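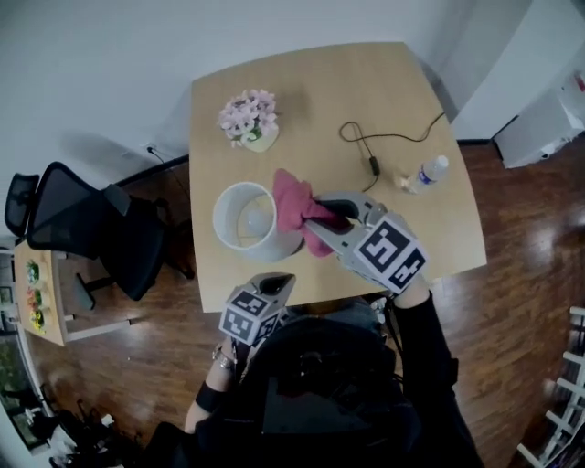 From: Melina Zacharopoulos
To: Markora users list
Date: 2 July 2026
Subject: Re: Hand-held grippers, soft or hard fingertips for cloth?

Hello Shona, hello all,

Thank you for the long message, and sorry that my answer took some time. I wanted to finish our comparison before I write anything. I put my answers under your questions.

Shona MacRitchie wrote:
> We are about to order hand-held grippers for collecting demonstrations
> and we can't decide between the Fukier fingers and the Ogilvie ones.
> Almost all of our tasks have cloth in them: wiping, folding, taking
> a towel out of a container. Has anyone on the list tried both on the
> same task? Specs don't help me much here.

Yes, we tried both. We made 101 recordings with each set of fingers, on the same table with the same cloth, and with the same two people taking turns. The task was short. You take a microfiber cloth with the right gripper, wipe a part of the table, and put the cloth into an open container. The left gripper is there to hold the container if it starts to move.

For picking up, the Fukier fingers were better for us. They are softer at the tip and they bend a little when you press on the table, so you can close them on a cloth that lies almost flat. With the Ogilvie fingers you need to find a fold first. If the cloth is crumpled there is always a fold, and then I feel no difference between them.

For wiping it is the opposite. When you push the cloth sideways, the soft tips turn under the load and the cloth slowly comes out of the grip. The hard tips keep it. I lost the cloth during wiping in roughly 2 of every ten tries with Fukier, and only very rarely with Ogilvie. My colleague had better numbers than me, but he closes the trigger much harder, and his hand was tired after one hour. 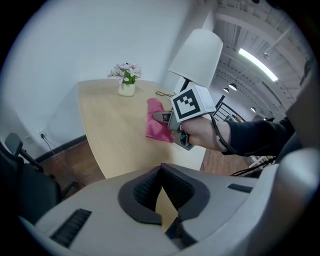

Wiping with the right gripper, cloth pinched against the table. Marker cube on top, cable along the arm.

> How do you manage the marker cubes? Ours are hidden from the camera
> half of the time when the operator leans forward.

This was our biggest problem too, bigger than the fingers. At the beginning we had the cube low on the handle, and in wiping the wrist turns and the sleeve comes over it. We moved it up and forward as far as the screws allow. Now at least one face is visible most of the time to the head camera, and the other gripper usually sees one also. I recommend checking this with your shortest and your tallest operator, the result was quite different for us.

One more thing about the cubes: please print them matte. Our floor is glossy and there is a lot of light from the ceiling, and the first glossy prints got a white spot exactly in the middle of the pattern. With matte paper the detection became stable without changing any other setting.

> And cables? Is it worth waiting for the wireless version from Orkero?

I can't say about Orkero, we don't have one here. With the cable we are more or less satisfied. Let it go around the wrist once and then back along the arm, and fix it above the elbow with a strap. If you fix it only at the wrist, it pulls on the gripper when you reach far, and you see this pull in the trajectories as a small jump. We thought for several days that the jump was a tracking error — I am a little ashamed of this.

> How many demos before you saw that one set was better?

After 2 days I had an opinion, and it was partly wrong. I would say do not decide before 100 recordings for each set. The first ones are mostly the operator learning the tool. Also please mix the order. In January we made a different test where all the recordings with one type came first, and we had to throw it away.

If your tasks are mainly folding and picking, I would order the Fukier. If there is much wiping, take the Ogilvie, or ask if they sell the thin rubber cover separately. We glued a cover by ourselves on one pair and it looks promising, but the glue did not hold so well at the corner and I don't want to give numbers from that.

I can share the mounting file for the higher cube position. It is made for the Markora handle, the older one with two screws. For the newer handle somebody must change the distance of the holes, I have not done it yet.

Which head camera do you plan to use? Ours has a very wide view and the cubes become small near the border, so the size of the cube may need to be different for you.

Best regards,
Melina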